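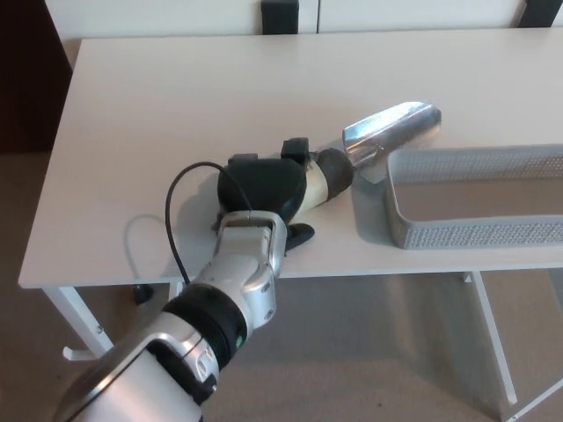
By the Wistberg Notes desk | Home & Garden | 3 min read

If you've been missing the scoop-and-fill table at Kulla, good news! The garden shop on the Rivadeneira side of Wistberg is bringing it back in April, and I stopped in Monday to hear how it's going to work this time.

The idea is the same as before. You grab a metal scoop and a basket, fill up on bulbs from the bins along the wall, and pay by weight at the register. The shop has 890 pounds of bulbs on order, mostly daffodils and those little grape hyacinths my neighbors can't get enough of (me neither, I planted 300 last time and my knees have never forgiven me).

I'm a big fan of the scoops. The handle is cream with a dark collar where it meets the metal, and the blade is one long shiny trough with a rounded tip, so you can get right into the corner of a bin without squashing anything. Last year's were flat and wide and half my bulbs ended up on the floor. I asked if I could buy one to take home and was told maybe, if there are any left at the end of the season.

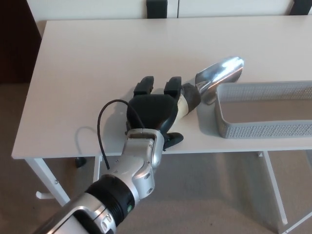 The baskets are light gray with little holes all over the sides, and I like that a lot more than the paper bags we used to get. Dirt falls through, you can rinse the whole thing under a hose, and it's easy to see what you've got before you head to the register. They stay at the shop, so bring a box or a tote for the ride home. A filled basket gets heavy fast!

Kulla is charging $6 a pound, or $8 for the mixed bin from Coneo, the grower out on the county road. The mixed bin is a gamble on color, and I'll be digging in it anyway.

Doors open at 8 in the morning. Parking is behind the building, and the side gate will be unlocked if you've got a cart or a stroller.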